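Cahier d'atelier – cellule Gridon, septembre

Bon, je reprends le cahier après la réunion avec Emrys Gronow, parce que sinon dans un mois plus personne ne saura ce qu'on s'est dit. Le sujet : les règles de préparation de la table et de la pince avant un enregistrement. On en avait une vieille version héritée de Skiltville, moitié anglais moitié abréviations, et chacun en faisait un peu à sa sauce (moi le premier, je plaide coupable !).

Mise en place du poste

On démarre pince ouverte et vide, doigts écartés, toujours. Emrys voudrait qu'on l'écrive en rouge sur le pupitre, moi une ligne dans la fiche me suffit – on verra. L'arrêt d'urgence se teste avant la première prise de la matinée et après chaque pause, même courte. La personne qui teste signe, et on ne signe pas pour un collègue parti chercher un café.

Vitesse réduite tant que quelqu'un a les mains au-dessus de la table. J'ai relu la notice Etska hier soir, elle est assez floue sur le passage d'un mode à l'autre, donc chez nous ce sera à voix haute : « je sors les mains », réponse, et seulement ensuite on relance. Ça fait un peu théâtre, mais à la fin de l'après-midi tout le monde le disait sans y penser.

Textiles et bac

Les tissus clairs sur plateau clair restent autorisés. J'étais contre au départ, Emrys m'a convaincu : si on ne garde que les cas faciles, le jeu Hijazi ne servira pas à grand-chose. Par contre on note la couleur du tissu dans la fiche, et on note aussi tout ce qui dépasse, cordon, boucle, étiquette. Un cordon qui se coince entre les doigts, ça compte comme incident, même si la pièce est bien arrivée.

Pour le pliage, pas de règle. Froissé ou plié, on prend ce qui vient, tant que le passage entre le tissu et le bac reste libre au départ. La vue poignet de la prise 46 me sert de repère pour cette partie : tissu blanc froissé à gauche, bac ajouré à droite avec le noir plié dedans et sa petite boucle de cordon beige, les deux doigts ouverts devant. Reste un point à régler, les petites marques sombres sur le plateau. Débris ou taches, je ne sais pas trancher à l'écran, donc coup de chiffon avant chaque série et on regarde si elles y sont encore.

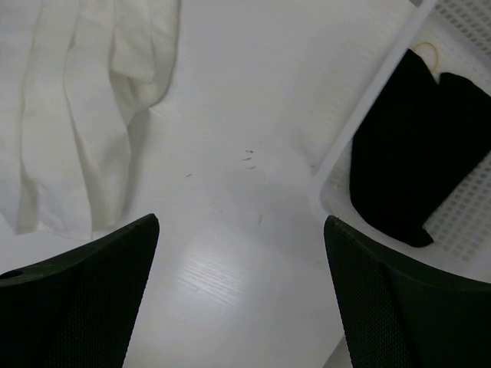 À faire

Recopier tout ça au propre dans la fiche 3714 et virer l'ancienne version du classeur.
Demander à Emrys s'il garde le seuil de 4 incidents avant arrêt de la série – je trouve ça large.
Vérifier la texture des doigts à la loupe, et se mettre d'accord sur ce qu'on appelle « usé ».
Racheter des chiffons qui ne peluchent pas !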